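Hanne Laxdal has run the folding room at Lurix for years. Two arms now share it. "First week I hated them," she says. Pink cloth, padded stuff, all day. 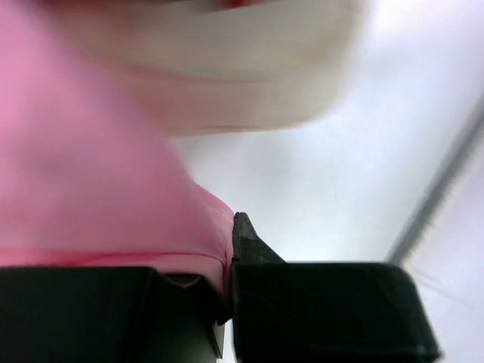
What changed

Less reaching, mostly. 400 peices a shift was hard on the wrists.

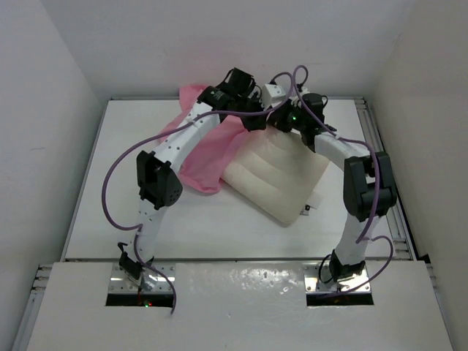 Both arms over a pink cloth and a quilted cushion.

Pei-shan Mak does the setup. Satin is the worst, she says. "It slides. I still check every one."
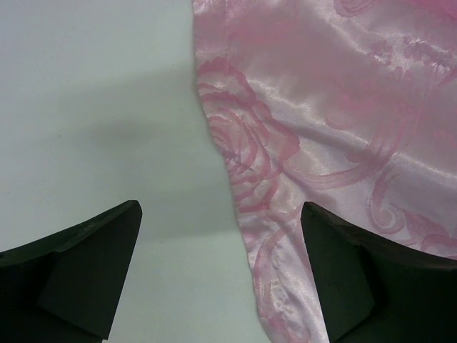 Patterned satin on the table.

Jobs? None gone yet. Laxdal wants that in writing.
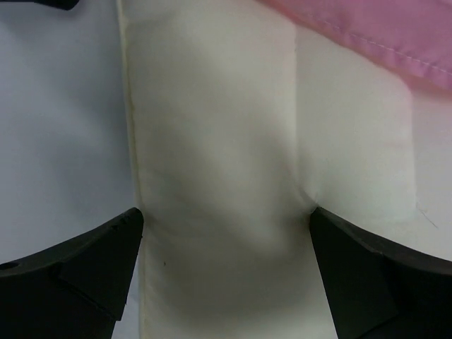
She's asked twice. Meeting's in August.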